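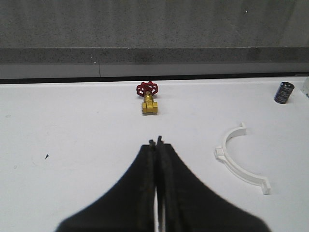
Les machines savent-elles aujourd'hui accomplir les tâches courantes d'une maison ou d'un atelier ?

Certaines d'entre elles, et dans des conditions préparées. Saisir un objet rigide posé sur une surface plane et dégagée, le déplacer, le déposer dans un bac : ces opérations sont à la portée des équipements actuels. Plier du linge, vider un évier encombré ou démonter un raccord grippé demeure, dans la plupart des cas, du ressort d'une personne. La présente foire aux questions expose la position de l'institut Sarkitz à ce sujet, à l'intention des entreprises et des collectivités qui le consultent.

Dernière mise à jour : 14 juin 2026

Quelles tâches l'institut évalue-t-il ?

Le programme Stakia porte sur le tri et le rangement de petites pièces, tels qu'ils se pratiquent dans un atelier de maintenance ou à domicile après des travaux : robinetterie, appareillage électrique, condensateurs, colliers et supports. Le catalogue d'essai comprend 507 références. Le nettoyage des sols, déjà couvert par des appareils du commerce, n'entre pas dans le périmètre du programme.

Pourquoi s'intéresser à des gestes aussi simples ?

Leur simplicité n'est qu'apparente. Une personne qui range un établi adapte sa prise à chaque objet sans y réfléchir. La machine doit estimer la position de la pièce, choisir deux points de contact, approcher sans heurter les objets voisins, puis vérifier que la pièce est effectivement tenue. Une erreur de quelques millimètres à la première étape suffit à compromettre les suivantes.

Quelles pièces posent le plus de difficultés ?

Trois situations reviennent régulièrement dans nos rapports. Les pièces blanches posées sur un plan blanc offrent peu de contraste, et leur contour se confond avec l'ombre. Les formes courbes peuvent pivoter lorsque la pince se referme hors de leur centre de gravité. Les corps cylindriques debout basculent au moindre contact latéral. Les pièces lourdes en laiton, plus stables, exigent en revanche un effort de serrage supérieur.

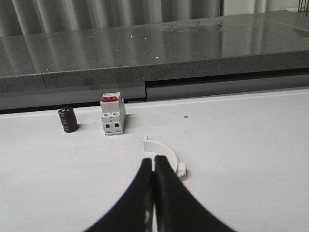 Pièce blanche en arc, disjoncteur modulaire et condensateur sur le plan de travail.

Comment une tâche est-elle déclarée réussie ?

Chaque tâche fait l'objet d'une série de 100 essais. L'essai est validé lorsque la pièce se trouve dans l'emplacement prescrit, intacte et correctement orientée, sans intervention humaine. Une pièce déposée dans le bon bac mais à l'envers est comptée comme un échec si l'orientation figure au cahier des charges.

Les résultats obtenus sur un banc d'essai sont-ils transposables à un logement ?

Avec prudence. L'éclairage, l'encombrement et la hauteur des surfaces varient d'un logement à l'autre. Le site de Barredo dispose à cet effet de 4 postes dont l'aménagement est modifié entre les séries. Les entreprises sont invitées à demander les résultats par poste, la moyenne générale pouvant masquer des écarts importants.

Un atelier de petite taille a-t-il intérêt à s'équiper dès à présent ?

L'institut recommande d'examiner d'abord le volume et la régularité des tâches. Un flux de 600 pièces identiques par jour peut justifier une étude. Un rangement occasionnel d'objets disparates la justifie rarement, compte tenu du temps de réglage et de surveillance à prévoir.

Faut-il maintenir une surveillance humaine ?

Oui. Toute installation évaluée par l'institut est placée sous la responsabilité d'un opérateur désigné, qui doit pouvoir l'arrêter à tout moment. Cette exigence s'applique également aux essais de nuit.

Où consulter les résultats ?

Les rapports de synthèse sont déposés sur le portail Skiva, dans la rubrique « Manipulation ». Les données détaillées sont communiquées sur demande écrite motivée. La prochaine série de rapports paraîtra en octobre.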